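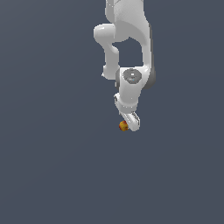 Figure 3. Rendered view of the arm holding a small round object, with the work surface removed from the simulation.

4.2 Grasp retention after lift

The planner described in Section 3 decides where the fingers should close, but it says little about what happens once the object leaves its support. Early in the project we treated the lift as solved. A grasp that scored well at the moment of contact was passed to the motion generator, and a trial was marked as a success if the object was higher than its starting point when the script ended. This turned out to be too generous. Many objects that were still between the fingers at the end of a slow vertical lift would slide or rotate as soon as the wrist changed direction.

We therefore added a separate hold test to the Driris pipeline. The test runs entirely in simulation and starts from the state saved at the end of the lift. All geometry other than the robot and the grasped object is deleted from the scene, as in Figure 3. Removing the support surface keeps a slipping object from being caught by the table and counted as held. It also makes the contact log much shorter, as every remaining contact is either between a finger and the object or between two parts of the robot.

The arm then follows a fixed motion made up of a hold, a wrist rotation, a sideways move and a second hold. The rotation covers 180 degrees when the joint limits allow it. When they do not, the controller turns the wrist as far as it can in the direction with more room and writes the reached angle to the trial record. Finger force is kept constant during the whole motion. We tried a version in which the force controller was free to tighten the grip when slip was detected, but it hid the differences between grasps that we wanted to measure, and we leave it out of the results here.

Object pose is tracked in the gripper frame. At each simulation step we store the translation and rotation of the object relative to its pose at the start of the test. For nearly symmetric objects such as fruit, the rotation term is hard to interpret. A round object can spin between the fingers with no change in how secure it is, and the pose estimate used on the real arm would not see the spin in any case. For these objects we score translation only. The textured surface is kept in the render so that a person checking the log can see the spin, but the texture has no effect on the contact model.

A trial fails if both fingers lose contact with the object at the same step, or if the translation goes over the threshold given in Table 2. The second condition catches grasps close to the fingertips, which may survive the full motion while creeping outward the whole time. In an earlier version of the test we checked only the final pose, and a few objects that had slid out and back along the finger pads were scored as stable.

We ran the hold test on 352 grasps that the old rule had marked as successful. Of these, 266 passed. We reviewed the failed trials by replaying them from the saved states. Most of the losses came during the wrist rotation, when gravity moved from the closing direction of the fingers to the direction along the pads. Losses during the sideways move were less common and nearly all involved objects held well away from their center of mass.

Three trials failed for a reason unrelated to the grasp. In these the saved state had a slight overlap between a finger and the object, and the solver pushed the two apart on the first step. Forough Ghorbani traced this to the order in which joint positions and object poses were restored. Restoring the joints first, then the object, then running a short settling phase with gravity off removed the problem. After the fix we repeated the full set. One of the three trials still failed, this time during rotation, and the counts above are from the repeated run.

The backdrop in the rendered views is a flat color with no floor or walls. The choice matters for the perception module, which is also run on the hold test images to check that the object mask stays attached to the right region. With a textured room model, the segmentation network from Kamolrat sometimes merged parts of the background into the mask, and it was hard to tell a mask error from real object motion. With the plain backdrop the remaining errors are mostly at the border between the object and the finger pads. We do not claim that mask quality measured this way carries over to a cluttered bench – it is used here only as a check on tracking.

The scene files, the restore script and the per-step logs were frozen on Jan 10, 2019, and all numbers in this section come from that version. A change to the friction model made in February is covered in Section 5, where the same grasps are tested again.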